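Why Is a Towel Fluffy?
The Malley Museum of Everyday Things - Young Visitors' Pages
Reading time: a few minutes. Suitable for ages 7 to 11.

Most people use a towel every day. It dries hands, faces and wet hair, and then it goes back on its hook. A towel is a piece of cloth, just as a bed sheet is a piece of cloth, yet the two feel very different. The difference lies in the way the towel is woven.

What are the loops?
Cloth is woven from two sets of threads. One set runs the long way and is called the warp. The other set crosses over and under it and is called the weft. In a bed sheet, all of the threads are pulled tight and lie flat.

Towel cloth has an extra set of warp threads. The weaving machine, called a loom, leaves these threads slack, so that they stand up in small loops. The loops are known as pile, and cloth made in this way is called terry cloth.

Why do loops help?
Water clings to thread. It also creeps into the narrow spaces between threads, even when it has to travel upward. Scientists call this capillary action. A cloth covered in loops has far more thread for water to touch than a flat cloth of the same size. The loops also leave little gaps where water can be held until the towel dries.

Many towels are made of cotton. Cotton comes from the fluffy part of a plant, and it takes in water well.

What is the flat stripe for?
Many towels have a smooth stripe near one or both ends. This is called a border, or sometimes a dobby border. The loom stops making loops for a short distance and weaves the threads closely together. Some borders are plain, and others have fine ridges or a pattern. The border is mainly for decoration, and it gives a good place to sew a name or a badge.

What is a hem?
If the edge of a cloth is simply cut, its threads can slip out. This is called fraying. To prevent it, the edge is folded over and stitched down, and the folded part is the hem. A towel that has been used for a long time may still show a loose thread at a corner. Please do not pull it. Ask an adult to snip it close to the cloth with scissors.

Try it at home
You will need an old towel, a flat cotton cloth, a teaspoon, some water and 2 plates.

Lay the towel on one plate and the flat cloth on the other. Pour one teaspoon of water onto each. Watch how far the water spreads. Add another spoonful to each and look again. Lift each cloth - is the plate underneath wet or dry? Write down what you find.

Words to remember
Warp: threads that run the long way.
Weft: threads that cross the warp.
Pile: the loops that stand up from the cloth.
Border: a flat woven stripe.
Hem: an edge that is folded and stitched.

Text by Hsin-yi Kwan. Checked for the Museum by Chia-hao Wu.

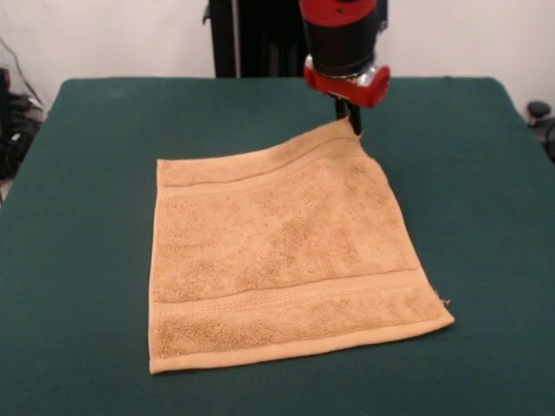 A terry-cloth towel with flat woven bands across the pile.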